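Brurkgate unit, walk-round before we open Saturday. Callum Sutherland did the doors with me, I did the rest, so blame me for the comments!

- [x] **Fire exit, rear** — opens fine, but the bar wants a good shove. Told Craddock again.
- [x] **Extinguishers (4)** — all in date, pins in.
- [ ] **Emergency lights** — 2 dead over the stairs. I've got spares coming from Jullton, fingers crossed for this week.
- [x] **First aid box** — restocked, though we're low on the big plasters (who keeps taking them?).

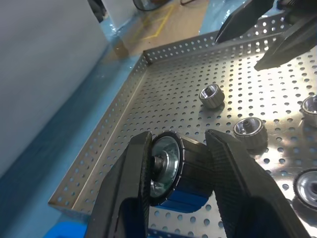
The stairs are my main grumble. The nosing has lifted on step 6 and I caught my toe on it with a full mug of tea, so it's taped off on the left until somebody comes with proper glue.

- [x] **Sockets and leads** — no scorching, one frayed kettle lead binned.
- [ ] **Ladder tag** — missing. Please don't use it till I've found it or got a new one.

Next round is mine too, keys are in the usual drawer.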